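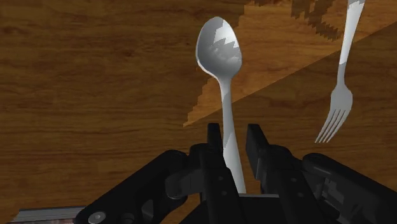
Handout 3: Showing the robot what you want, and what it gets out of it
Notes by Áine Duggan, for the Thursday section
Last updated: April
Filed under: Course Materials > Robot Learning > Demonstrations

1. Two ways to show a task

By hand: you grab the arm, put it in a compliant mode and push it through the motion. The joint readings are your data. The trouble is that your own body is in every camera view, and it won't be there when the robot runs alone.

By remote control: you drive the arm with a second arm, a headset controller or a 3D mouse. The camera views are clean, but you lose the feel of contact. People squeeze too hard, pause a lot and correct too late. All of that goes into the record as if it were skill.

2. The cutlery task

Our task is set in simulation. There is a spoon, a fork and a wooden table, and the view is from close to the gripper. The spoon is held by its handle, bowl up, between two black fingers. Fine. Ask what that view tells a learner. It tells it where the spoon sits relative to the fingers. It says nothing about how hard the fingers press, or whether the grip would survive a bump.

Look at the shadows too. The one across the bowl has a sawtooth edge, and there are more blocky ones on the table near the top. No real spoon will ever carry a shadow like that. A policy trained only on pictures like these may learn to ignore it, or may lean on it. You will not find out which from the training loss.

3. What the numbers do and don't say

Canan Dağdelen collected 500 remote demonstrations for the Pandwood set. Clodagh Ní Mhurchú then threw out every one with a long pause and retrained on what was left. The smaller set did better on her tests. I would not build a theory on this – it was one task and one operator – but it should make you suspicious of any paper that leads with its demonstration count.

Also watch for:
- success rates from 12 trials, given to a decimal place
- test layouts that match the training layouts
- "human-level" where the human was driving through a bad interface

4. For next time

Record three demonstrations of the spoon pickup with the Grirau controller. Replay them open loop with the spoon shifted slightly. Write down where each one fails before you train anything. If all three work, shift it further.

Angeliki Gkikas has the login details for the simulator. Read the Foley notes on action delay first, at least the part on timestamps.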